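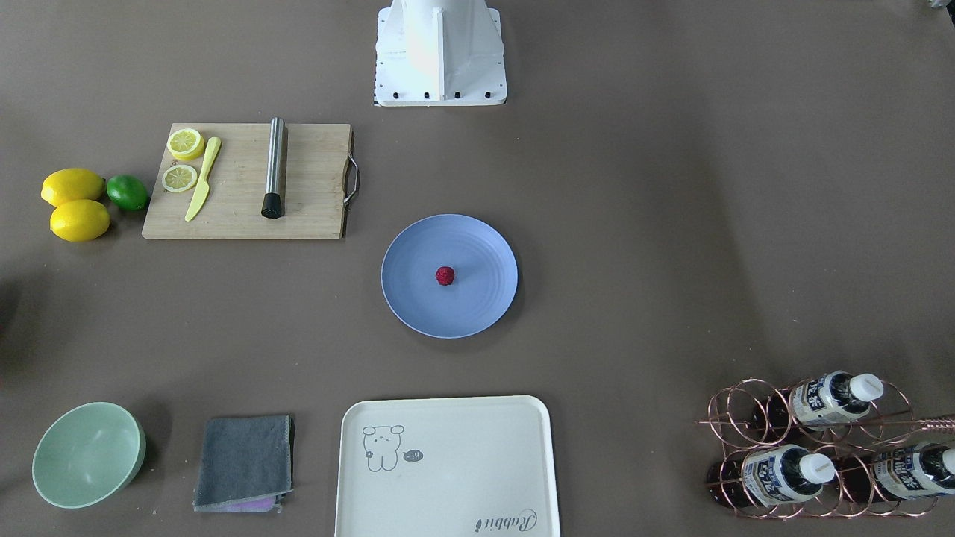
The Lemons

Benedito Quintana said the drink needed a pinch of Clirnedside salt, and that the salt cost 200 a jar. Lindsay Pomare looked at the lemon on the board and said she had her doubts.

"It's salt," she said.

"It's from Clirnedside."

"So was your uncle." She picked up the muddler and put it down again. He had paid 100 for a weekend course in Amon and had come home with opinions – mostly about ice.

"Taste it first," he said.

"I'm going to. I just want it noted that I don't expect much."
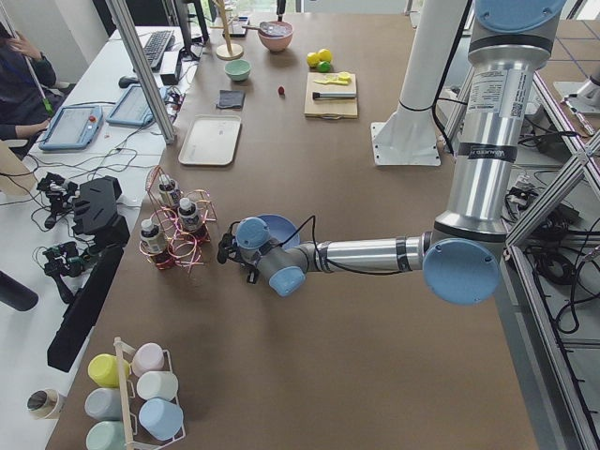 After Supper

She wanted to know what the blue bowl was for. He said olives. There were no olives in the house, and she told him so.

"Wednesday," said Benedito.

"You said Wednesday in May." She drank what he gave her. It tasted of lemon.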